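Unit 8 - When the sorting table gets two arms

Notes for the November group. Please read before the class and bring your own example from a workplace you know.

Last time we spoke about automation as a question of cost. Today we look at the same thing from the side of the people who stand next to it. Our case is Cluvetura, a company that receives returned small goods, checks them and puts them in baskets for the next department. For many years this was hand work. Now a part of it is done by robot arms which work over the same table, and the programme that controls them comes from a supplier called Altix.

## 1. What the task consists of

The sorting of small objects looks very simple when a person does it. You see a block or a phone charger, you take it, you put it in the basket, and meanwhile you talk with your colleague. For a pair of arms each of these things must be decided separately: which object first, from which side, how wide to open the fingers, and which arm has the right to enter the middle of the table.
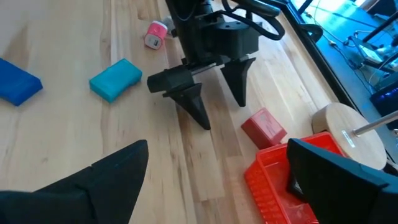

The last point, who may enter the middle, is the one that the workers at Cluvetura spoke about most. Two people at one table solve it with the eyes. They almost never touch hands. With two arms somebody has to write the rule, and the first rule was so careful that one arm stood still and waited for most of the time. Lorraine Maihi, who has worked at sorting for 16 years, proposed that each arm should have its own side and that the middle should be given in turns. This is how she had always taught new colleagues to do it. The engineers had not asked her; she told them during a coffee break.

Keep this detail in mind, we will come back to it in section 3.

## 2. What changes in the working day

Before the change, a shift at the table had 11 people. Now there are eight, and the other three moved to the repair department. Nobody was dismissed, but you should not take from this that nothing was lost. In the interviews we find the following changes:

- **The rhythm.** Before, the group was slower after lunch and faster before the end of the shift, and everybody accepted this. Now the day has the same speed from morning to evening.
- **The kind of tiredness.** Less pain in the shoulders and the wrists, more tired eyes. To watch is also work, although it was not written in any job description until the union asked for it.
- **The talking.** People stand further from each other. Several of them said that they miss the conversation more than the old task itself.
- **The difficult objects.** Easy pieces go to the arms, and the human gets what remains. A small smooth cube like a charger lies between the two groups, and whether it counts as "easy" was discussed for weeks.
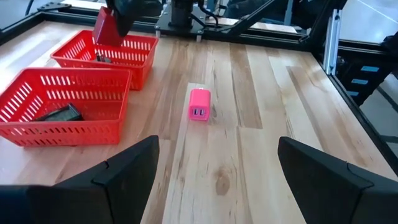
## 3. Who has the knowledge?

We use here the distinction of *written* and *unwritten* knowledge from Unit 5. The rule of the two sides was unwritten until the arms came. After that it became a line in a programme, and the programme belongs to the supplier. Lorraine Maihi received thanks by e-mail. Her wage group stayed the same.

Questions for the discussion in small groups (44 minutes in total, with the report):

1. Should a worker be paid when her habit becomes a rule for a machine? Who should pay, the employer or the supplier?
2. Compare with the Psarras bakery case from Unit 6. There the workers were asked before the installation. Which difference did it make?
3. Is watching a machine a qualified job? Give arguments for both answers.

Write down the points where your group did not agree - I would like to collect them on the board.

For next time: read the Guvden text, only the first part. The second part is quite technical and we will do it together.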